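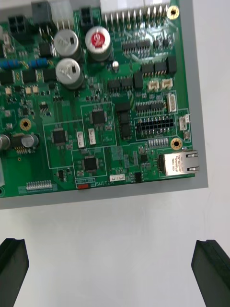 Figure 1. Wrist camera view of the circuit board on its grey plate, with both gripper fingers at the lower edge.

Unit 4: Comparing Grippers for Board Handling
Laboratory handout, revised 2018-05-29

Purpose

Students will compare two parallel grippers, the Juko and the Vunder, on the same arm and with the same board. The arm is run from the Stoseo controller throughout. Results are entered on the unit record sheet and form part of the coursework mark.

Background

A populated circuit board is an awkward object to handle. Tall parts such as the large capacitors near the top of the board in Figure 1 limit the directions from which the fingers may approach. Connectors along the edges reduce the length of bare edge that can be gripped. The Ethernet jack at the lower right stands out past the board edge and must be treated as a keep-out area, as must the white connectors.

The gold-ringed mounting holes are useful to the camera. They are round, they contrast well with the green surface, and they do not move in relation to the board. The printed label "SWITCH" near the bottom edge may be used as a check that the board has been placed the right way round.

Preparation

Fit the first gripper and tighten the flange screws in a cross pattern. Load the matching tool file on the controller. A tool file left over from the other gripper will place the finger tips at the wrong height, and the arm must not be moved near the board until the file name has been read back to the demonstrator.

Set the camera exposure by hand. Automatic exposure is not permitted in this unit, as the white work surface causes the board to appear too dark.

Procedure

1. Move the arm to the viewing position and save one image.
2. Mark the centres of the mounting holes in the image and let the controller work out the board position.
3. Open the fingers fully and approach at 16 mm per second.
4. Close on the plate, not on the board. Begin at the lowest force setting.
5. Lift by 100 mm, hold, and lower.
6. Record the result as held, slipped or missed.
7. Return to the viewing position and save a second image.

Complete 200 cycles with each gripper. The order in which the grippers are used is given on the bench sheet.

Treatment of results

Report slips and misses separately. A miss generally points to the camera or the tool file, whereas a slip points to the fingers or the force setting. Students may compare their figures with the Shukla set, held on the course server, which contains 3,074 cycles recorded last December using the same controller.

Reading before the next session: course notes, section on finger pad materials.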